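Pakex Placement Bag, 60 liters
Item no. 532
Sold by Momham

Availability: in stock
Sold to: foster families, placement agencies, group homes, private persons

When a child comes into foster care, the clothes and toys come very often in a trash bag. Many foster parents have told us that this is the thing they remember from the first evening, and the children remember it also. The Pakex is a real travel bag which the child receives on the day of the move and keeps after. It doesn't go back to the agency.

The bag is made for children from school age up to teenagers. It can be carried in the hand, over one shoulder, or on the back with two straps. The straps can be hidden behind a flap if the child does not want them. There is no logo on the outside, and no word that says "foster" or "care" anywhere on it. This was asked by the older teenagers who tried the first version, and we agreed with them.

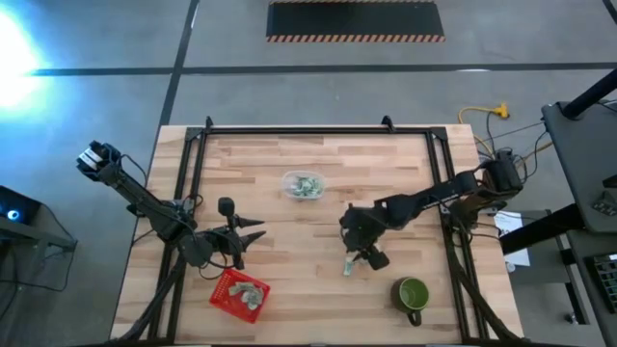 Butcher-block tabletop in a metal frame, on a concrete floor.

What is inside

The main part opens fully along three sides, like a suitcase, so nothing has to be pulled out from the bottom. It holds clothes for one week and one pair of winter shoes. There are 3 inside pockets with zipper. The flat one on the back wall fits letter-size papers — birth certificate, school records, medical card — and we recommend that the adult shows the child where it is.

With every bag come:

A name card with two sides, to be filled in by the child
A laundry sack with drawstring
A small photo book with empty pages
A padlock with number code for the main zipper

The padlock deserves one remark. Some agencies have a rule against locks on children's belongings. In this case please write "no lock" in the order notes and we will take it out before packing. The price stays the same. For all other families we suggest to let the child choose the code alone. If it is forgotten, you can write to us with the item number and we explain how to reset it.

Colors

Dark blue, gray, green. The green is somewhat darker in daylight than on most screens. We stopped the red in March and it will not return. 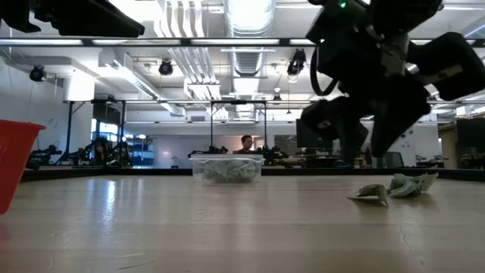 Orders for agencies

Agencies can order in cartons of 3 bags. The colors in a carton may be mixed, and many social workers prefer it so, because brothers and sisters who move on the same day can each choose a different one. An invoice with later payment is possible for registered agencies. Please send us the registration paper with the first order only.

Cartons leave from our warehouse in Zorkska. Single bags are sent by our partner Ó Gríofa, who also takes care of returns. If you ordered both, you will receive two tracking numbers and the packages will probably not arrive on the same day.

Care

Close all zippers, take out the photo book, and wash by hand in cool water with mild soap. Do not put the bag in the dryer. The laundry sack can be washed in the machine with the other clothes.

Repairs

A broken zipper or strap is repaired free of charge, also when the child has moved to another home or has left care. We don't ask for a receipt. The name of the first buyer is not needed either, only the item number on the label inside the flat pocket. During the repair we lend a second bag if you ask for it.

Page last changed: 11/13/24

See also: Pakex Laundry Sack (single), Pakex Photo Book refill pages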